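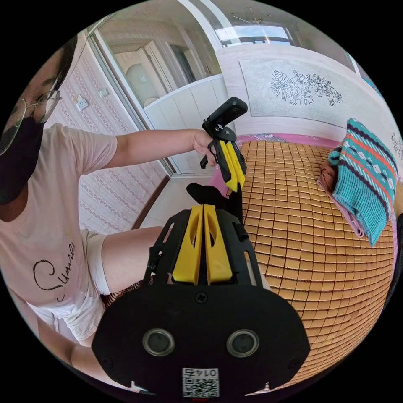

Chapter 4
Why We Pay What We Pay

When I was in college I spent a whole summer selling lemonade and iced tea from a cart in Clarkmont, and I learned more about prices from that cart than from the first economics book I was assigned (sorry to whoever wrote it!). My boss let me set the price of the tea myself. I started at 70 cents a cup, mostly so I could say "seventy cents" in a cheerful voice, and then had to dig for change all day long.

By July I had moved it up to a dollar. I was sure people would walk away. Some did, I guess, but the line looked the same to me and my apron pocket got heavier. Then a second cart, Granari, set up across the street with tea for 50 cents, and my line got very short very fast.

What changed? My tea was the same tea. The weather was still awful. But my customers now had another place to go, and that made them much pickier about my dollar than they had been the week before. Economists call this pickiness elasticity, and it's the main idea of this chapter. If a small change in price makes people buy a lot less, demand is elastic. If they grumble and buy nearly the same amount anyway, demand is inelastic.

We'll start with drinks and snacks, where the math is friendly, and then work up to rent, gas and medicine. In Section 4.3 you'll get the sales records of a bakery, Šimko, for a month when it sold up to 2000 rolls, and you'll figure out whether raising the price was a smart move. Keep a calculator handy, and bring back the demand curves you drew in Chapter 3 – we're going to need the slopes.

Before you read on, write down something you bought this week and the highest price you would have paid for it. Hang on to that number for Section 4.1.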